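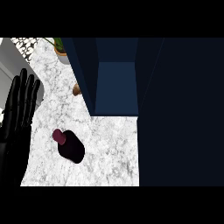 bistro_widow
Eleven months into the kitchen and we still can't agree on how to live with the counters. My husband wanted butcher block. I wanted stone, I won, and I have been paying for it in lemon juice ever since. White marble with speckled gray veining all over it, same as that one, is supposed to be the forgiving kind because the pattern hides things. It hides crumbs. It hides them so well that I find them with my forearm. It does nothing for etching, and I now have a dull ring by the stove the exact size of a jar of capers. The shop that put it in quoted me $3,754 to cut and install, and sealing was extra, so guess what we skipped. Do I seal it now, or is that horse gone?

Soltberg
Sealing won't touch etching. Sealer slows down stains, meaning oil and wine soaking in. Acid eats the polish whether you sealed it or not. You can seal today and the capers will still win.

pan_handler48
Disagree a little. Mine was sealed before anybody cooked on it and I have far fewer marks than my sister, who never bothered.

Soltberg
Does your sister cook?

pan_handler48
She cooks constantly.

Soltberg
And you?

pan_handler48
I don't see how that's relevant.

Meriem Zerouali
Have it honed. A matte finish etches just as much but you stop seeing it, and at my age that counts as a repair. We paid a man $162 for the section by the sink and I liked it enough to have him back in July for the rest. He wore slippers the whole time. Very good work.

bistro_widow
Meriem, did honed stain worse? I keep reading that it drinks up oil.

Meriem Zerouali
A bit, yes. I have one olive oil spot that has faded to almost nothing. Baking soda and water, plastic wrap over it, leave it two days. Then do it again, swearing.

zaki_no_coasters
Team do nothing. Old bakeries have marble that looks like the surface of the moon and people take pictures of it. You have one ring. Make 13 more and call it patina.

pan_handler48
Patina is what people say when they've given up.

zaki_no_coasters
Correct, and I've had my evenings free since 2019.

Soltberg
For the record, I'd hone it and then seal it. Try a corner behind the toaster first.

bistro_widow
Toaster corner it is. My husband has read this thread and would like it known that butcher block can be sanded.

Meriem Zerouali
Tell him so can husbands.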